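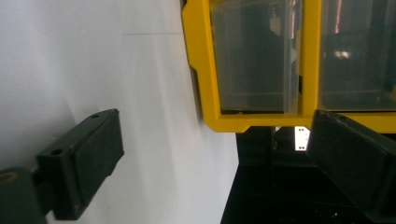
Chiharu Morikawa: Yellow frame, clear drawers, same as every cheap parts cabinet. I'm not convinced you'll still like it come January. Mine was a Dallum and the drawers stuck.

gramton_shed: Stuck how? Overfilled with screws, I'd bet. Mine cost 210 dollars all up and runs fine.

Chiharu Morikawa: More than 100 washers in one drawer, so maybe. Still shouldn't bind.
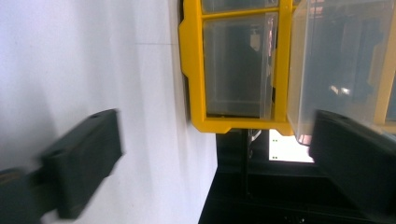
Last edited by henao3 on 2020-10-21

henao3: Added one with a drawer pulled out. Clear fronts beat the grey Zastar ones for finding things, but I don't trust the stops.

gramton_shed: Disagree, label them and colour doesn't matter.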